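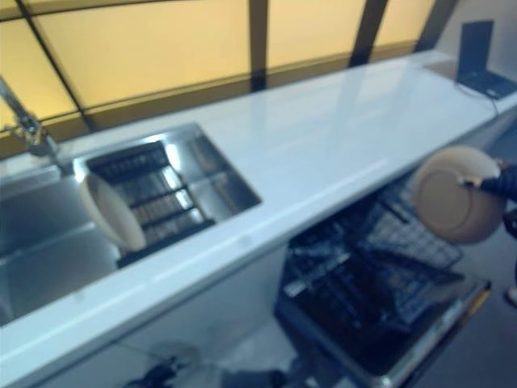
Re: [Dedum] Hard water and descaling – which acid, how much?

From: Behrouz Ghasemi
Date: 3/24/06

> I moved to Erkadel in August and the water leaves white spots
> on everything. The kettle has a thick crust already. My
> neighbor uses vinegar, but the smell stays for days. Does
> citric acid work better, and how much do I need for one kettle?

Hello,

I have lived with hard water for eight years, first in Ziltden and now in Erkadel, so I can tell you what works for me.

Citric acid is fine and has almost no smell. I use about 100 grams for 8 liters of water, and I keep the mixture in a closed bottle with a label. For the kettle, fill it to cover the crust, warm it a little, then switch it off and leave it for one hour. Please do not boil it. When I boiled it, I got a hard white layer which was more difficult to remove than the first one.

For spots on plates and on the sink, a cloth with the same mixture is enough. Rinse well after. Keep it away from marble and other limestone, it will make dull marks that you cannot wash off.

You did not ask about a softener, but maybe you think of it. I had an offer for an Ichikawa unit, 3970 with installation, and I said no. For a small apartment it is too much money, and you must also buy salt for it.

One question from my side: do you know the hardness number for your street? The water office should give it by phone. Mine was higher in the old part of town – I would like to compare.

Regards,
Behrouz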